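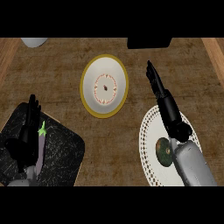
Larar, May

Friesen has revised its range of corrugated transit packs for small instruments. The new inserts replace the earlier glued foam blocks with die-cut polyethylene sheets, stacked and held in place by the carton walls. No adhesive is used, so the sheets can be lifted out and sorted separately at the end of the pack's life.

The range covers 14 carton sizes. All are double-wall board except the two smallest, which are single-wall. Internal dimensions are unchanged, and existing pallet patterns remain valid. Customers holding stock of the old inserts may use them in the new cartons, but old and new sheets should not be mixed in one pack. The densities differ and the load will settle unevenly. 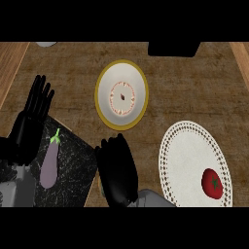

Minimum order for printed cartons stays at 1000 per size. Plain cartons are supplied in bundles, flat, with inserts shipped on a separate pallet. Part numbers now carry the prefix 2094, followed by the size code and a letter for sheet density. The old Unar part numbers will be accepted on repeat orders until the end of the summer.

For items with an uneven base, the Dumby cradle can be ordered as an extra layer. It takes up 2 sheet positions and reduces the usable depth accordingly. Drawings should be sent with the first order, showing overall dimensions, weight and any face that must not bear load. Sample packs are cut from the drawing and sent unprinted for approval before the tool is made.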